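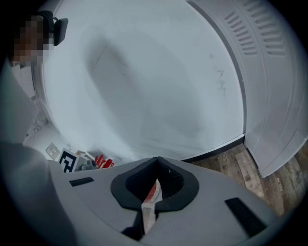 How long does a hand-painted shop sign last outdoors?

About seven years on a south wall, a good deal longer in the shade, and longer than that if somebody washes it once in a while with plain soap.

So that was my first question and I got my answer before my coat was off. The sign painter of Ovon talks fast and works slow. She's been at it since she was 20 and is 62 now, which makes her the last one in the county doing it full time as far as either of us knows. She didn't want her name in this. "They know who I am. Put the work in."

The shop is one long room behind the old feed store. Easel by the north window, boards leaning on every wall, coffee cans full of brushes. Radio on low the whole time I was there. She was in the middle of a board for the Sudano bakery, cream on dark green, and kept working through most of our talk, so if the quotes come in bursts that's why. She doesn't talk on a downstroke.

How she got into it. Her uncle lettered trucks. She swept for him, then cleaned brushes for him, then one summer he hurt his back and there was a dairy truck due. "He lay on the floor of the garage on a door with a blanket on it and told me what to do. Every letter. He couldn't even see the top half of the truck." Did it come out all right? "The R was terrible. It drove around this town with that R until I was almost thirty."

She still has the brush. Won't use it, won't throw it out.

I asked what people get wrong about the job and she said the price, first of all. A plain board with two words on it is a day's work for her if you count the sanding and the priming, and people count just the two words. The other thing they get wrong is the size. Everybody wants it bigger. "They stand in front of it at arm's length, here in the shop, and say can the phone number be bigger. And I say go across the street. Then they come back and say okay, it's fine." She makes all her customers cross the street now, before she's painted anything, with the layout on brown paper taped up in the window.

The layout is where the time goes. She draws it small, then full size, then perforates the line with a little toothed wheel and pats chalk through the holes onto the board. Pounce, it's called. I had never heard the word. The chalk gets everywhere, it was on my notebook when I got home and it's on the notebook still.

Paint next. She uses enamel and she's fussy about it – a brand called Mulder, which she orders by the case and complains about by the can. "They changed the red. They say they didn't. I've got an old can of the red and a new can of the red and I'll show you." She did show me. I couldn't see it at first, then she took both lids to the window and I could, a little. The new one is pinker maybe. She mixes a drop of brown into it and moves on.

What about the thinner, I asked, isn't the smell bad? "You should've been here in the seventies." Window stays open, even in December. She wears two sweaters.

The biggest job she's ever had was the side wall of the Golness warehouse, out by the tracks. Letters taller than she is. The wall took her most of a summer and it paid 4000 dollars, a fortune to her at the time, and she spent a chunk of that on scaffold rental. She had it worked out on graph paper, one square to a brick. Then the bricks turned out to be different sizes. An addition had been put on at some point and whoever built it had used a different brick, a hair taller, so by the far end her grid had drifted by most of a course. "I sat in the truck and I cried, and then I ate my lunch, and then I stretched the last three letters." You can go look at it. I did, on the way home. I wouldn't of known, and I was looking for it.

It's faded a lot. The company asked her a few years back to come and freshen it up and she said no. Too high up for her now, and also she likes it faded. She says the outlines are holding, it's the fill that's gone, and that tells her she put the outline on thick enough.

We stopped for coffee about here. Instant, very strong.

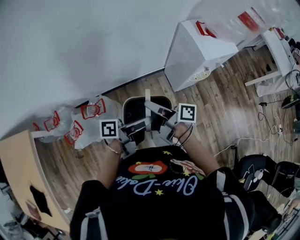
Script is what people ask her for most and what she least likes to give them. Block letters forgive you, she says, script doesn't, every join is a place to go wrong, and the customer always wants one more loop. But her real complaint is about reading it. A person driving past has a second or so and cursive eats up that second. Her test is to turn the drawing upside down, partly to check the spacing and partly to see if the word still comes through. The photo is a decent example, with the shirt front upside down and that light-blue cursive on black running across the chest, and you still get something like "Okie-Dokie" out of it. Light on dark, that helps. Rounded letters help too, and a word folks know already. Try that with a family name with a couple of m's and an n in it and you've got a fence. She's had that customer, by the way. She talked him into block capitals with a script "and Sons" underneath, small.

Does she look at other people's signs? All the time, can't turn it off. She goes on vacation and comes back with a roll of pictures of hardware stores. Her sister won't walk with her anymore. What she looks for is the S. "If the S is good I'll forgive the rest. Anybody can paint an L." She had me draw an S on the back of a paint invoice and looked at it for a while and said, "Well." That was all I got.

Vinyl. I had to bring it up and she knew I would. She isn't as mad about it as I expected. Vinyl took the truck work in the space of a couple of years, all of it, and that was the part of the job that paid the rent. She took a job at the school kitchen mornings and lettered in the afternoons. Did that for a long time. What came back, slowly, was the shopfronts. Gold leaf on glass especially, restaurants want it, the barber wanted it. She figures some of them saw it on television.

Gold leaf she only does with the door shut and the radio off. The leaf is so thin that a breath moves it. You paint the glass from the inside, backward, with gelatin and water for glue, and you pick the leaf up with a wide flat brush that you've rubbed on your cheek first to get a bit of grease on it. I thought she was kidding about the cheek. Then she did it. The leaf jumped right onto the brush.

Painting backward doesn't bother her. She says after enough years a letter is only a shape and it doesn't matter much which way it faces. Numbers are harder, she once put a 7 on a lawyer's door the wrong way around and had to razor it off with him standing there holding his hat.

Any advice for someone starting? Buy good brushes and fewer of them. Keep them in oil and lay them flat. Practice strokes on a pane of glass, wipe it, go again, an hour a day and no letters at all for the first month. Most of the kids who've come by to learn quit in that month. One stayed for a year and a half and now paints boats on the coast, and sends her pictures, and she writes back about the S.

She doesn't plan on quitting. Her hand is steady, it's the eyes. She has three pairs of glasses on strings around her neck, all different, and swaps them without looking while she talks. One's for the brush, another's for the board, and the third is for across the street.

By the time I put my coat back on the bakery board had its whole top line and the chalk for the second. She wanted it dry by the end of the week, it's going up over the side door, the shady side. The owner hasn't asked for it bigger yet. The brown paper was still in the window with tape on the corners, and she asked me to go out and tell her how the B looked from the far curb. I went accross. It looked fine. I waved, and she'd gone back to painting already.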